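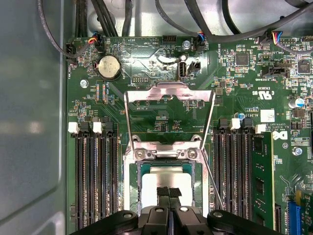
Session 6: Seating the processor

Workshop notes, Kallorell evening course in computer repair
Written up by Nabila Sqalli, with corrections from Obaidul Ekanayake

Read these before you touch a board. Most of what people bring to this session comes from videos, and I trust about half of it.

What you are looking at

The socket on our practice boards has a hinged metal load plate with a window in it. The plate swings up and away on a bracket held down by a Phillips screw on each side. Leave those two screws alone. Every term somebody decides the bracket "looks loose" and goes after it with a driver, and then we spend the evening on the bracket.

The thin wire lever is what keeps the plate down once it is closed. With the plate open, as on the board at the top of these notes, the chip is resting in the socket and nothing is clamping it. Don't carry the case across the room in that state.

Order of work

1. Power off, cord out of the wall. Ground yourself on bare metal. You will hear that static is a myth. Maybe so, but the people who say it are rarely paying for the board.

2. Release the wire lever and swing it clear. Then lift the load plate all the way.

3. Hold the chip by its edges. Find the corner mark and the notches and match them to the socket before you lower anything. If you can't find them, ask. Guessing gives you bad odds.

4. Lower it straight down and let it settle. I don't accept "it needed a push." A chip that needs a push is turned the wrong way or there is something under it.

5. Check that all the edges sit level with the socket. Look from the side, with a lamp.

6. Close the plate, then bring the lever down and hook it. The lever does take some force, and it may creak. This is the only step where I will believe you when you say it was stiff.

On memory slots

There are slots on both sides of the socket. The latch colors, white and black, are there to help you place matched modules. They are a hint from the manufacturer and no more than that. Anas Zerouali maintains that you can always work out the pairing from the colors alone. I have seen him be wrong about this twice, so look it up in the board manual. Put the modules in after the processor is locked down; if one is already fitted close to the socket, mind your knuckles and the lever's travel.

The coin cell

The round silver battery in the black holder keeps the clock and the firmware settings. Pulling it is the first thing suggested on every forum for every fault. Sometimes it helps. Write down your settings first, and don't report it as a repair unless you can say what was wrong.

Thermal paste

Not covered until Session 9. Please don't bring your own, and please don't bring your theories about the shape of the blob — Edileuza Queiroz has a whole hour set aside for that and can have you all.

Before next time

Read the socket chapter in the Felach handbook, page 86 onward. The section on "feeling for the click" can be skipped, as our sockets give no such click when the chip goes in. Bring a written answer to this: a machine powers on, fans turn, no picture. Which checks would you make before removing the processor, and in what order? Up to 2 pages. Hand it to Rania Ouali at the front bench.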